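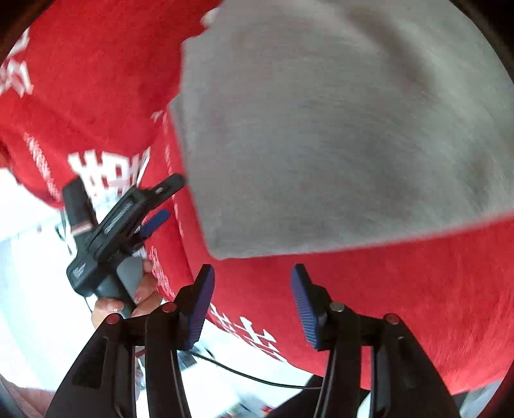
*Red with white print, gray cloth across it.*

On 7 October 2025, Trygve Sjögren wrote:

> We switched our night guards from Bachmann to in-office printing with the Vudia resin in May. 153 guards delivered so far, 5 remakes. Patients love the fit and we've stopped waiting on the lab. The Narside rep says the material holds up as well as a milled guard. I'd tell any small office to make the jump.

Trygve,

Glad it's going well, but I'm not ready to throw out my lab slips.

A guard that went out in May hasn't had time to fail. My heavy grinders usually crack something in the second year, and the light ones would do fine with almost anything. So 5 remakes tells me your scans are good. It says very little about the resin.

Are those remakes for fit only, or do they include breakage? And what happens to the patient who splits one and just stops wearing it? We called back old guard patients a while ago and 25 of them had quit without telling us. None of those were in our remake count.

As for the rep, I asked ours for the wear data behind "as well as a milled guard" and got a brochure with a bar chart and no units on it. If you have something better, please post it to the list.
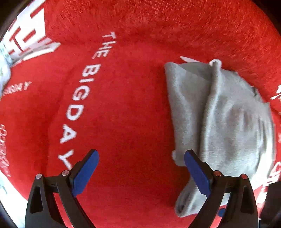
## What I'd want to see first

- Thickness at the back molars, measured at delivery and again at each recall. A cheap caliper will do.
- Who does the washing and curing, and for how long. Our assistant timed hers on a loaner printer and it came to a lot more than the sales sheet promised.
- Remakes split by cause, with the grinders kept separate from the clenchers.

Cost bothers me too. Vostimar quoted us $262 a year for the software alone, before resin or filters. That isn't terrible – but the free remakes my lab gives me never show up in those comparisons either.

I'd happily be wrong about this. If your 153 are mostly still in mouths next May, with numbers on the wear, I'll look at a printer again. Until then mine are going out in the lab box.

Has anyone else here had printed guards out for two full years?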